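Gemero opens its two-arm tabletop booth for rent by the month

7/30/23

By Siriporn Jaidee

I've been bugging the people at Gemero about their tabletop booth since they first hinted at it, and now I can finally write about it: the thing is for rent. Starting this week you can book a booth with two arms, the controls, and the recording software for $359 a month, and you don't have to buy a single motor. If you run a small lab, or teach, or you're just stubborn and have a spare room (hello, friends), this is pretty good news.

The booth is a table inside a tall enclosure lined in black fabric, with one arm coming in from each side. You steer the arms yourself to do some small chore, the software saves what you did, and you use those recordings to train your own model. Gemero ships the booth flat and says two people can put it up in an afternoon. I went over to their Druscombe shop to try one that was already standing, so I can't tell you how the afternoon goes.

What I can tell you is that driving two arms at once is hard! Boonmee Petchrat, who runs the demo floor, gave me the controls and a table full of play food and told me to put things in the basket. My first few tries were awful. I kept watching my right hand and forgetting the left one existed. It took me a good while before I could pick up a toy and let go of it where I meant to, and I was way too proud of myself when I did.

The clutter is deliberate, by the way. "If you only train on a clean table, you get a robot for clean tables," Petchrat told me, and he moved half the stuff around before my next turn. He does that for every run.

The rental comes with a box of 35 loose objects, mostly toy food and kitchen pieces plus some everyday odds and ends, and you're welcome to throw in your own. I asked if people break things. They do, and the deposit covers the toys but the grippers are extra. Read that part of the contract twice.

Storage is where I'd slow down a bit. The basic plan keeps 1,000 recorded runs on Gemero's servers, and after that you either download and clear them or pay for more. That sounds like plenty until you hear from Apinya Phromma, who tested an early booth with her students at Prasertsri. Her group was doing 100 runs on a good day. "We filled it before we had figured out what we wanted to teach," she said. She'd still rent it again – she just wants the download button to be faster, and having sat there watching the progress bar, so do I.

The other sore spot is support. It's by email only for now, and all of it goes to one person, Theerawat Thepsuriya. He answered my test question in under an hour, but there aren't many customers yet. Gemero says it will add phone help in October, along with a smaller single-arm booth, and there's no price on that one so far.

If you're comparing, Plerar rents a two-arm setup too, but theirs is a bare frame on wheels and you bring your own lighting. It costs less. I'd want to spend a week with both before telling anyone which to pick, and Plerar hasn't gotten back to me about a visit.

Bookings are open on Gemero's site, with a two-month minimum. Pickup from the Druscombe shop is free, delivery depends on where you are.
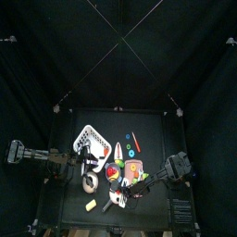 3 min read

One arm is down at the white basket and the other is working in the pile near the front of the table, with a strawberry and something yellow sitting in the little blue-rimmed pan. The carrot on the pink tray is the piece I'd go for next, but I'd probably knock the green leafy thing off the corner doing it – my aim with the right arm never got that good.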